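Print room forum > Old master prints > Attribution and states

Thread: Second state of the Risetti "Flight into Egypt" etching, or a late pull of the first?

plateline
Posted 2020-02-02
I have an impression of the Risetti Flight on laid paper, trimmed just outside the platemark. Perić lists two states: the first before the added crosshatching on the donkey's flank, the second with it. Mine has the crosshatching, but it is so faint that I can't decide if it was bitten lightly or has simply worn down. Perić no. 51 if you want to check. Has anyone compared both states side by side?

burr_and_bite
If the crosshatching is there, it is the second state. Wear doesn't add lines. What you have is a late second state impression.

plateline
Understood, but Calitz argues that the hatching was scratched in drypoint on a few first state plates before it was etched properly. That would make it an intermediate state missing from Perić.

burr_and_bite
Calitz worked from reproductions. I would not hang a new state on that.

foulbiting
Calitz saw the Tilo album in person, and the Tilo impression has burr on exactly those lines. I have handled it. Under raking light the ink sits up on both sides of the stroke. Etched lines don't do that.

burr_and_bite
Burr on how many strokes? The catalog entry for the album (inv. 3093) mentions only "slight tone" in that area. Plate tone left by a careless wipe looks much the same at low magnification.

foulbiting
On the strokes nearest the hind leg. The entry was written before the album was rehoused, and whoever wrote it was copying the old card. I wouldn't rely on it for anything except the measurements.

chainlines
Paper might settle part of this. What is the chain line spacing, and is there a watermark? The earliest impressions I know are on a thin paper with a small anchor. The later ones are on a thicker sheet with no mark at all.

plateline
No watermark that I can find, but the sheet is trimmed so that proves little. Medium thickness. I scanned it at 1000 dpi in January and can post a detail of the flank once I have the files back in order.
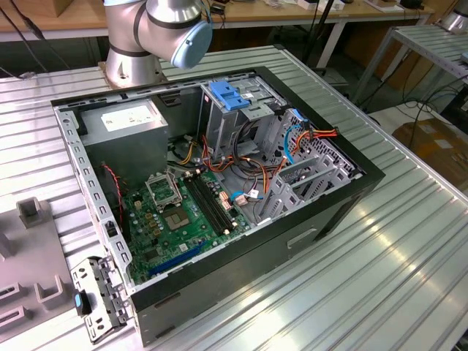

The other area I want to compare is the sky at upper left, where Perić describes a scratch running through the cloud in the second state only. On my impression the scratch is present but short, and it stops well before the border – so either the plate was burnished or the scratch grew later.

chainlines
A short scratch is useful. On the second state I own it reaches the border line. Yours would have to be earlier than mine.

burr_and_bite
Earlier within the second state, yes. I still don't see a reason for a third category.

foulbiting
The reason is the drypoint. If plateline's strokes show burr, Perić needs a correction. Please photograph the flank in raking light from the left as well as scanning it. A flatbed evens out any relief.

plateline
Will do. I'll put both versions in this thread, with a scale.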